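Lemieux Clothing Exchange
Part-time Sorting and Front Desk Assistant

Posted Jul 21, 2023

Location: Arkbridge
Hours: 24 a week, Tuesday through Saturday
Reports to: Lleucu Landeg, Exchange Manager

About the job

Lemieux Clothing Exchange takes in used clothes from households in Arkbridge and the towns nearby, sorts them, mends what can be mended, and puts them back out on the racks. Members bring clothes in and take clothes out on a points system. People who are not members can buy by the item. We have been in the old Vurnura shoe store on the corner since January of last year, and we now have 950 members.

We need a second paid assistant. The work is split between the sorting tables in back and the front desk. You will do both in most shifts.

What comes in

Most of our intake is everyday wear: jeans, school clothes, work shirts, coats in season. Team and sports clothing is the fastest growing part of it. Families hand it over when a child changes size or changes sport, and it goes out again quickly if it is sorted properly. Sorting it properly takes some care. Lettering has to be checked for cracking and lifting, knit has to be checked for pulls along the seams, and the care label has to be read before anything goes near the steamer. 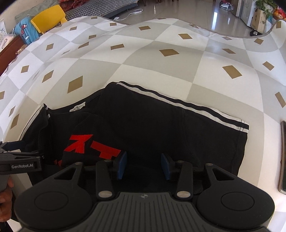
Mervin Lévesque says the label is the part new people skip. In his first month on the tables he steamed a rack of printed tops at the wool setting and had to write off most of them, and he would tell anyone starting out to read the label first and look at the size second.

He will be training you for the first two weeks. After that you will work from the sorting guide, which is in a binder at each table. It covers fabric types, grades A through D, points values, and what we do not accept (helmets, used swimwear, pillows, anything with mold).

Main duties

Receive drop-offs at the side door and log them in Clokik, our intake software. You do not need to know Clokik already.
Grade clothing by condition and assign points.
Set aside items for mending and fill out a mending slip for each one.
Launder and steam items that need it.
Fold and shelve knitwear, pants and children's clothes. Hang everything else.
Run the register and answer members' questions about their points.
Keep the fitting rooms clear.
Pack grade D textiles for the recycling pickup every second Thursday.
Help set up the seasonal swap, held twice a year in the church hall across the street.

Folding gets its own line in the guide because the shelves are narrow. Pants are folded lengthwise once, then in thirds, so that the size sticker can go on the outside edge. Sets are kept together whenever both pieces come in. A warm-up jacket and pants on one sticker will go out much sooner than the same two pieces on separate shelves, and we give the donor five extra points for them.

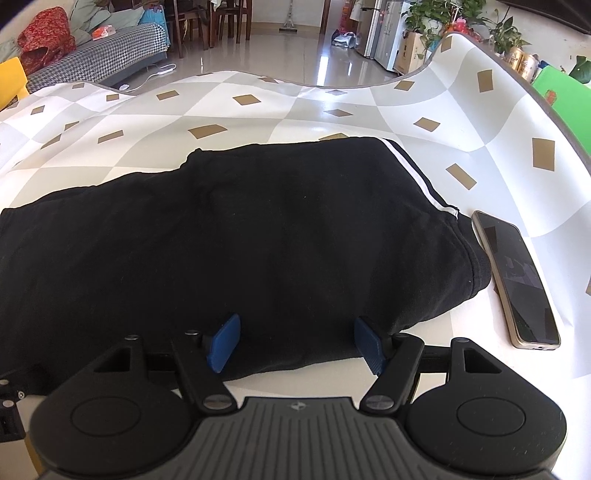 Sets with one damaged piece are split. The good piece goes out at the normal value and the other goes to mending or to grade D. If you are not sure which, put it in the gray bin and it will be looked at on Wednesday morning.

What we are looking for

You should be able to stand for most of a shift and lift 40 pounds. Bags of coats are heavier than they look, and we have a hand truck but no elevator to the basement storage.

You should be comfortable talking to people at the desk. Some drop-offs are from people clearing out a relative's house, and they may need a few minutes. Others want to argue about points. Both come with the job.

Basic reading, writing and arithmetic are needed for the slips and the register. Retail, laundry or alterations experience is useful but not required. A second language is a plus, and so is any skill with a sewing machine.

We do a reference check for everyone we hire. You must be 18 or older to use the steamer and the baler.

Pay and benefits

$17.50 an hour to start, with a review at six months.
Paid sick time from the first day.
200 points a month to spend in the exchange, which can be shared with your household.
Free parking behind the building. The bus stops at the end of the block.

There is no health plan with this position at present.

Schedule

Tuesday and Wednesday, 9:00 to 1:00
Thursday and Friday, 12:00 to 5:00
Saturday, 10:00 to 4:00

The exchange is closed Sunday and Monday. Shifts can be traded with the other assistant if Lleucu is told a day ahead. We do not schedule anyone for more than two swap weekends a year.

How to apply

Send a short letter and a list of past jobs, paid or unpaid, to Lleucu Landeg at Lemieux Clothing Exchange, 334 Depot Street, Arkbridge. You can also hand them in at the desk during open hours. A resume is fine but not necessary. Please say in the letter which days you could start and give a phone number where we can leave a message.

Applications are open until the position is filled. We will call everyone we want to meet and write to everyone else. The interview takes 40 minutes, and part of it is at the sorting table with a bag of ordinary intake. Wear something you do not mind getting lint on.

If you need an accommodation for the application or the interview, tell us in the letter or ask at the desk.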